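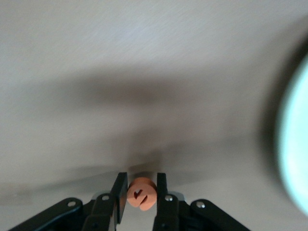 Slide 1. Orange foam piece, notch facing out.

Good afternoon. I'm going to talk about hearing protection in small workshops, and mostly about why people stop wearing it by the second week.

Start with the numbers from Kasent. Arnulfo Carhuamaca runs the floor there. He went through up to 3,000 pairs of disposable plugs a year and still had people failing their hearing checks. The plugs were bought, handed out and left in pockets.

Ask the room: who has worked next to a planer without plugs? Wait for hands.

Slide 2. Level and time. At 100 decibels the safe time is short, 15 minutes under the NIOSH limit. Every 3 decibels more cuts that in half. Say this slowly. People write it down.

Slide 3. Fit. Roll the plug thin, pull the top of the ear up and back with the other hand, push it in, hold until it swells. Do the demo here. Most people skip the ear pull — that's where the protection goes.

Slide 4. What Kanyarat Thammasiri changed at the Plurkberg shop in May. She moved the dispensers from the office to the machines. She bought two sizes. New hires get a fit check before their first shift. It cost her less than $2,000, and most of that was the fit check kit.

Skip slide 5 if we're past 2:30.

Slide 6. Muffs over plugs. Mention that the ratings don't add together. Boonmee Yimyam will probably ask about radios in muffs — point him to the handout, page two.

Questions. Leave the time chart up on the screen. Sample bags are by the door, one per person.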